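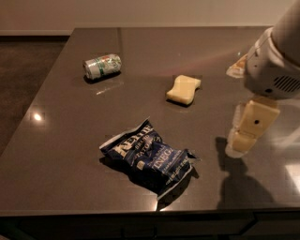
Wudircombe Laboratory Services: Equipment Planning Desk

Wudircombe > Blog > Planning > Equipment

Print this page | E-mail this page

2019-02-09

The second arm remains on the equipment plan for the coming year. I set down my notes on the request before the figures are closed, as several colleagues have asked how the sum was reached.

The quotation from Dronik covers the arm and its controller. It does not cover fingers. We have entered replacement fingers as a separate line at $545 per pair, and two pairs are requested. Mounting hardware from Mohmand adds $630. Both prices were obtained in October and will need to be confirmed before any order is placed.

Clearing a counter is the task against which the purchase is to be judged. A can, a sponge and a chip bag make different demands on a gripper, and the bag is the hardest to plan for. Its shape changes under contact, and the fingers may have to press against the surface to obtain a hold. For that reason I have treated fingers as a consumable and placed them in the operating budget.

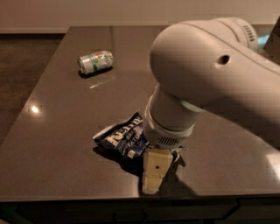
Drusturow wrote in reply to the draft that finger wear should not be budgeted until it has been measured, and asked that one pair be deferred to the following year. The point is a fair one. I have kept both pairs in the request, with the second marked as optional.

Delivery is quoted at nine weeks from receipt of the order. The service agreement will be priced separately, and departments wishing to share its cost should notify this desk in writing.

Print this page | E-mail this page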